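Tetbridge two-arm helper for guest rooms and staff areas

Hi, I'm Yayra Dramani, and I run housekeeping at Umside, a guesthouse with 62 rooms and a laundry that never seems to shut up. The folks at Tetbridge asked if I'd write the page for their two-arm helper instead of their sales team, and I said yes as long as I could say what I liked. So!

What we bought is the base unit with two arms, plus the hand kit from Gudov. You can run it with plain grippers or swap to the hands with fingers and a thumb (my crew likes the hands, I like the grippers because they're easier to wipe down). Its job with us is picking up after checkout. Clothes left on beds, towels, stuff on the floor. It does the bending and reaching, and my people do the beds and the bathrooms and anything that needs a pair of eyes. 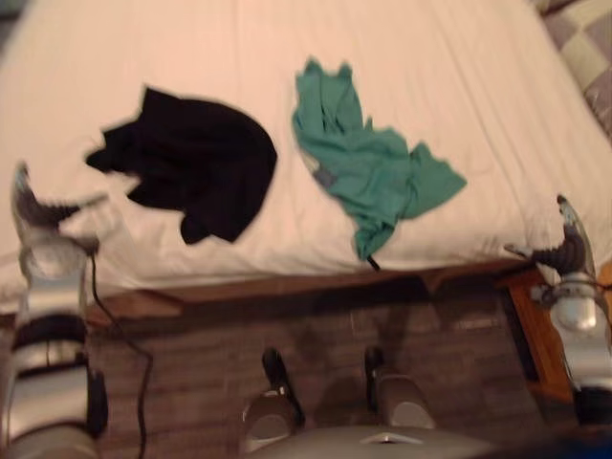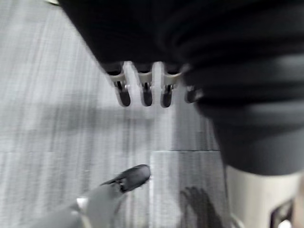
Now, what changed for the crew. I was worried about hours, and so were they, and we talked about it before I signed anything. Hours stayed the same. The work moved around, though. Someone has to walk ahead and open doors, someone has to check the lost property bin, and two of my longest-serving people now plan the routes on a tablet, which they grumbled about for a week and now won't let anyone else touch. My back is happier too -- I still do rooms when we're short.

It's slow. If you expect it to race a person through a room, skip it. Dark clothes in dim rooms took some extra setup, so turn on the lamps. And keep cords off the floor, please, I beg you.

What you get:
Base unit with 2 arms
Plain grippers
Charger and floor dock
Training visit for your crew

Hand kit sold separately, through Gudov or Gavalas. The tablet isn't included either -- any recent one will do.

Rental is 210 a week, with a refundable deposit of 3,000. Ask for the housekeeping setup when you order, or they'll send you the warehouse one like they did with me.

Page updated August 19, 2018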